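3.2 Reclosable bags with a slider

The second group of packages in our study are the clear plastic bags which are closed by a zipper track with a slider. In the households of Grulton and Jincombe such bags were used mostly for dry food, for small screws and for documents. Muriithi and Chu divide the closing of a bag into 3 steps: the film is held near one end of the track, the slider is moved, and the other end is checked with the finger. We follow this division, with a small change in the first step, where we also note how much the film is folded by the hold.
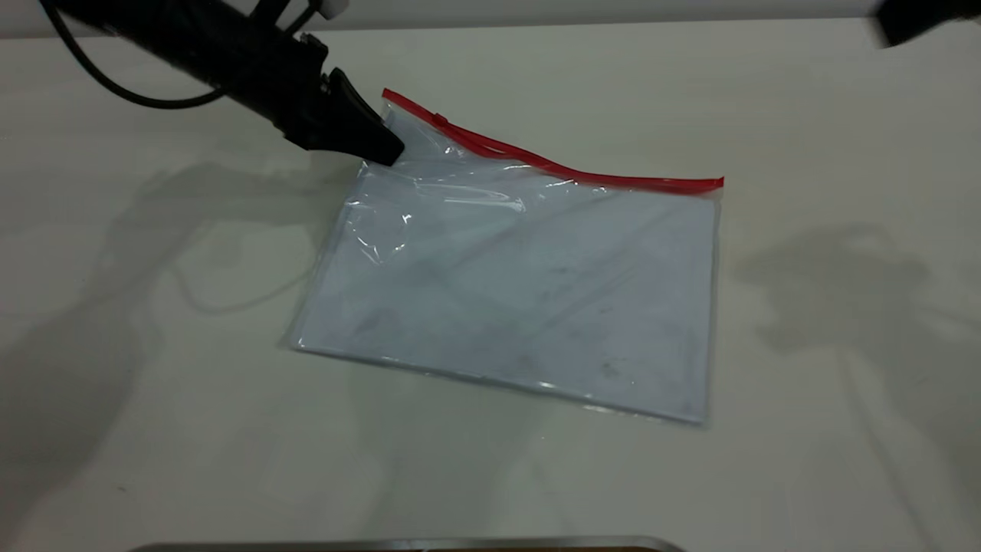 Figure 4. Clear bag with red zipper track and slider, lying flat on a white tabletop.

The color of the track was important for our participants. Of the 36 persons interviewed in June, most preferred a track which is easy to see against the bag, and several older persons told us that they can not find a transparent one without glasses. A second complaint was about the film itself. When it is thin, it makes creases near the end of the track, and the person must make it smooth again before the slider can be moved. We return to this question in Section 4, where the bags are compared with the lidded boxes.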